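Unit 8: Interoception and the Heartbeat Counting Task
Instructor: Finbarr Duggan

Terms

Interoception is the sensing of signals that come from inside the body, such as heartbeat, breathing, hunger and a full bladder. It is separate from proprioception, which covers the position of the limbs.

Interoceptive accuracy is how well a person does on a test of these signals. Interoceptive sensibility is how well the person believes they do, taken from a questionnaire. The two scores are often only weakly related, so do not use one in place of the other in your lab report.

Counting task

The participant sits still and silently counts heartbeats over a set interval, without touching the wrist or neck. A sensor records the true number. The score for one interval is 1 minus the absolute difference between recorded and counted beats, divided by recorded beats. Scores are averaged over all intervals. A score of 1 is a perfect match.

Known problems

Participants may count seconds or guess from what they know about resting heart rate. Instructions matter: people told to report only beats they feel usually give lower counts than people told to estimate. State in your report which wording you used.

The score also depends on the heart rate itself. Someone who always answers 60 will look accurate if their heart happens to beat 60 times in the interval.

Link to emotion

Older theories treat the feeling of an emotion as the reading of a bodily change. Later accounts add a step in which the change is labeled according to context. A fast pulse may be labeled fear in one setting and excitement in another. 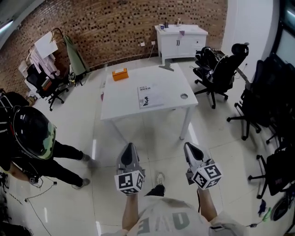
Does a high score on the counting task mean that a person feels emotions more strongly?

The score alone cannot show that. It measures agreement between counted and recorded beats, and strength of feeling has to be measured separately.

Reading for next unit: Koston, chapter 18, sections 1 and 2.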